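Closley workshop notebook
20/02/2020 — two-arm bench, drawer unit and small parts

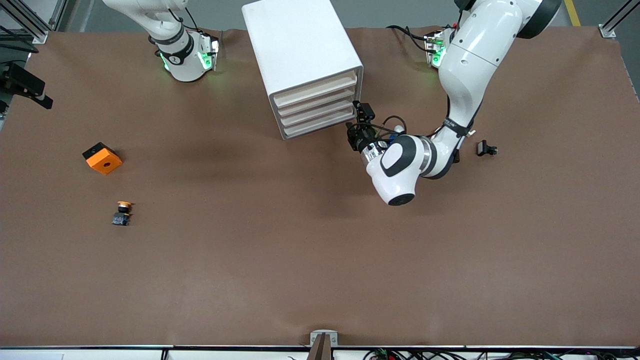

Bench with both arms over the brown sheet, all four drawers shut.

Longer entry than usual, sorry, but I want to get this down while it's fresh (and while the tea is still warm). Sorting returned parts into the little drawers has been our least loved job for as long as I've been at Bemmont, and last July we put 863 of them away by hand, with a good deal of grumbling and plenty of sore thumbs. So I do understand why people keep wandering over to look at the bench!

What has changed so far is mostly who does what, and when. The late shift used to finish with an hour of sorting; now they tip out a few parts, start the Fellov routine and get on with the test sheets. Two of them told me they miss the sorting a bit — it was when they talked. I hadn't thought of that at all, and I'd like us to keep a proper break at that hour, whatever the arms are up to.

The other thing is the drawers themselves. Pîrvu want the unit square to the table edge, our people prefer it turned slightly so they can read into it from the stool. I've left it turned for now and we'll redo the taught positions if need be. Eleven of the last 12 openings went well, the other stuck halfway and had to be freed by hand.

Still to do: smooth the sheet again near the arm bases, ask for a second stool, and put the part names up in bigger letters for the early shift.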